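Bratmont – résumés d'épisodes

Ce dépôt contient les résumés en français du feuilleton quotidien Bratmont, écrits par des spectateurs du forum Stirden. Il y a 596 épisodes résumés et 800 fiches de personnages, y compris les rôles qui sont apparus une seule fois.

Contenu
resumes.csv : numéro d'épisode, saison, texte, auteur du résumé
personnages.csv : nom, famille, premier et dernier épisode, statut

Le champ « statut » accepte quatre valeurs : vivant, mort, disparu, revenu. Un personnage tué puis réapparu à l'écran passe à « revenu » – même si c'était un jumeau, dans ce cas on crée aussi une deuxième fiche. 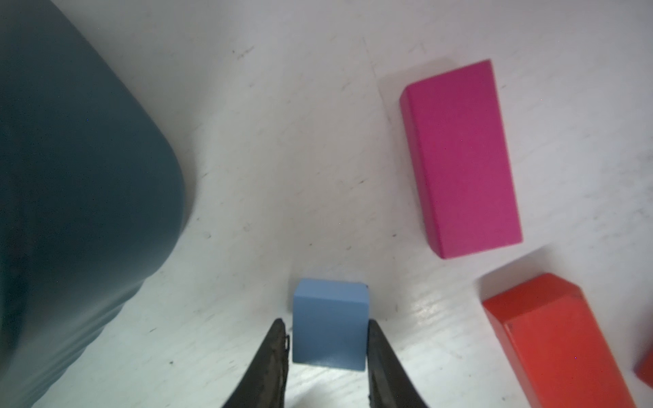

Les résumés font entre 20 et 30 lignes. Ceux de la première saison sont plus courts et ils contiennent encore des fautes de ma part, je les corrige peu à peu.

Limites connues
Les rumeurs et les annonces de la presse ne sont pas incluses. Le changement d'acteur pour un même rôle n'est pas noté avant la saison 3.

Contributions
Merci d'écrire à Jyoti Bajpai pour les résumés et à Harsh Dubey pour les fiches. La prochaine version est prévue en octobre.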